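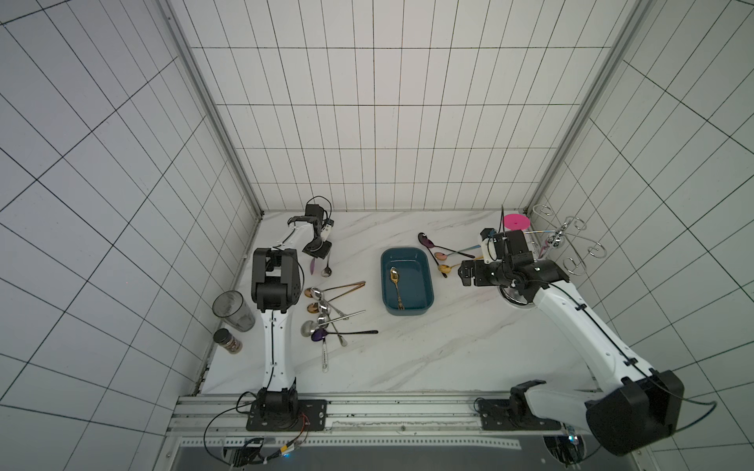 Cleaning old grout: what worked for you?

Posted in Kitchens & Baths
343 views

tilefloor_tess
8/28/21

OK so we finally bought the house (yay!) and the upstairs bathroom is white square tile from the floor to the ceiling. I love it. What I don't love is the grout, which I'm told used to be a soft gray and is now the color of weak coffee. I've been at it with baking soda and a toothbrush for two evenings and I've cleaned a patch maybe as big as a cookie sheet. My wrist is shot.

Is there something faster? My sister-in-law swears by Trutero, the gel in the squeeze bottle, but the hardware store by me only carries Jultik. Also, has anyone just gone over the whole mess with a grout pen and called it done?

mudbed_mike
Skip the baking soda, it's too gentle for what you've got. Oxygen bleach powder in warm water, spread it on, leave it alone for a good while, then scrub with a stiff nylon brush. Do one wall at a time or it'll dry on you. Rinse twice.

Grout pens are fine on a backsplash. In a shower they peel.

ohio_porch
Gonna disagree on the pens! I did our whole tub surround with one in October, four coats because I'm fussy, and it still looks great. You have to get every bit of soap film off first, though — I think that's where people go wrong with them.

mudbed_mike
October to now isn't even a year. Come back and tell me in two.

ohio_porch
Ha, fair. I will.

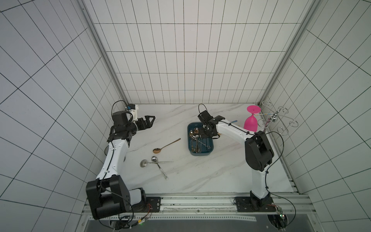

Forgot to say, I taped off the tiles the first day and it was a complete waste of tape. Just wipe the extra off with a damp rag as you go. It comes right off a glazed tile if you catch it quick.

grandview_bath
I've used both of the ones you asked about. Trutero stays put on a wall, Jultik is runny and most of mine ended up in the drain. Neither did much on the line along the tub, which was mildew under old caulk. I had to cut the caulk out and redo it.

Whatever you do, don't mix products. And open a window.

dolon_fan
Can I put in a vote for dark grout? We had ours raked out and redone in Dolon charcoal when we moved in. The bill was 1,051 dollars for one bathroom, which made me gulp, but I haven't scrubbed a line since. White tile with thin black lines looks so crisp.

mudbed_mike
It looks crisp until the hard water gets to it. Then you've got white haze on black and you're scrubbing again.

dolon_fan
We're on a softener so I can't say! Maybe I got lucky.

tilefloor_tess
You guys are the best. I did one wall with the oxygen bleach this morning and wow, it IS gray under there. I'm going to finish the other three before I even think about a pen. The tub line is definitely mildew, ugh, so I guess I'm learning to caulk.

Does it matter what I seal it with after, or is it all the same stuff?

grandview_bath
Penetrating sealer, and let the grout dry all the way first. I gave mine a couple of days.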